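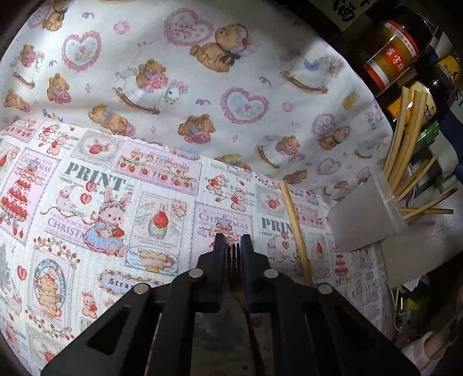
Slide 1: fork and patterned tablecloth

Talk notes: what a supper club taught me about cooking for strangers
Róisín Mulligan, June

Evening everyone, can you hear me at the back? Lovely. I'm Róisín, I run the supper club in Trastthorpe, and I've got 45 minutes, so if I start on about gravy please wave at me.

(Pause. Drink some water.)

Right, beginnings. The first supper was in my own front room with two tables pushed together, one of them a good inch lower than the other, so every dish that got passed along had to go down a step. I'd cooked for family for years and thought strangers would be the same, only more polite. They are more polite, and that's the trouble! Family will tell you the potatoes are hard. Strangers chew.

Ask the room: who has eaten something dreadful and said "delicious"? Wait for hands.

So I began putting the food in the middle, in big dishes, and letting people help themselves. You find out very quickly what they like, and they have to talk to each other to get the peas. The soup course used to be dead silent. Now I don't do a soup course.

Next bit is money. I'll be quick, it's the bit people email me about. We charged too little for the whole first year. I was working out the cost of the meat and the veg and leaving out the oven, the washing powder and the bus to Flanagan for cheese. When I finally sat down with the receipts I'd spent £2,291 and taken a fair bit less than that (don't say how much less, Mum's in the audience).

What I do now: write the menu last. See what's cheap that week, then decide. One main, one veggie main that I'd be happy to eat myself, and a pudding made the day before. Some 7 out of every ten puddings have been crumble and I've had no complaints.

Tell the Gilau story here if there's time. Short version: the power went just before eight, with the lamb half done, and we ate bread, pickles and cold crumble by torchlight until past midnight. People still ask me when we're doing that one again.

Seating! Nearly forgot. Split up couples, gently. Put the quiet ones in the middle of the table, never on the end. Don't sit down yourself until the mains are out or you won't get up again.

Finish with the recipe cards, they're by the door next to the coats. Then questions. If anyone asks about the gravy, I'm allowed.

3 comments | 18 shares
© Róisín Mulligan | Contact | Back to top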